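Foltow navigation project – progress report no. 3
To: Tekleab Fund, program office. Aug 27, 2020
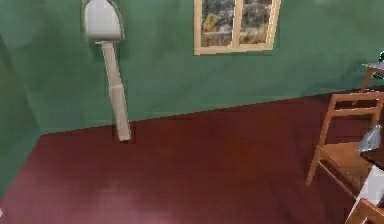

Main result first. The two-stage planner now beats our old single-stage one on the Driketley room set, 200 test episodes, same start poses for both. Old planner finished 131. New one finished 168. Not where we said we'd be in the proposal (we said 180) but the gap is smaller than it was in the last report and we think we know where the rest is. Rooms of the kind we use – green walls, dark red-brown floor, a window, wooden chairs pulled in around a table – are easy in the open stretch of floor and hard near the furniture. Nearly all the lost episodes end within a chair's width of a table. Slender legs and a crossbar under the seat are bad for the depth estimate, it reads the gap between the legs as free space and the planner believes it.

What changed since last time

Stage one picks a coarse route from the top-down map. Stage two re-plans every 17 steps from the current view only. Before this we re-planned on every step, which was slow and made the path wobble. We tried other intervals. Shorter gave no gain, longer and it clips corners. 17 is a tuned number, we don't have a theory for it and would not want to claim one.

Also rewrote the collision check. The old one used a box around each item, so the space under a tabletop counted as solid. The new one uses the real mesh. Slower to load but episodes run at the same speed once loaded.

Training data

1,467 rooms generated so far, all passing the Miltar layout check (no overlapping furniture, at least one clear path wall to wall). We threw out 208 more that failed it. Most of the failures were chairs pushed through table edges, a few were doorways blocked off completly. The generator has been patched and the failure rate is down, will report the new rate next time when there is enough to go on.

Textures are still low quality in places. The views through windows are blurry and we have left them that way. We ran the test set with the windows blanked out and the score moved by one episode, so no time is going into this.

Problems

Clear plastic. Bags and thin bottles left near a table edge confuse the depth model badly, it either misses them or puts them on the wall behind. We count these episodes seperately now. A fix would need a different depth model and we have not costed that.

Lost nine days in July to the cluster move. Jobs were queued but the storage mount was wrong and everything wrote to scratch. Two training runs gone, both since repeated.

The ablation table promised for this report is half done. The rows without stage one are in. The rows without the mesh collision check are still running – will send as an addendum, no need to wait for report 4.

Spend

On budget for compute. Under on travel for obvious reasons. We would like to move the unused travel money to storage, form attached, needs a signature from your side before the end of the quarter if possible.

Next, through September

– finish ablations
– retrain the depth model with more chair and table legs in view, thin ones especially
– rerun the 200 episodes with three seeds in place of one (fair point in your comments on report 2)
– first draft of the methods section, Driketley results only

Real-room trials stay where they were in the plan, after the seeds are done. No change to the end date asked for at this point.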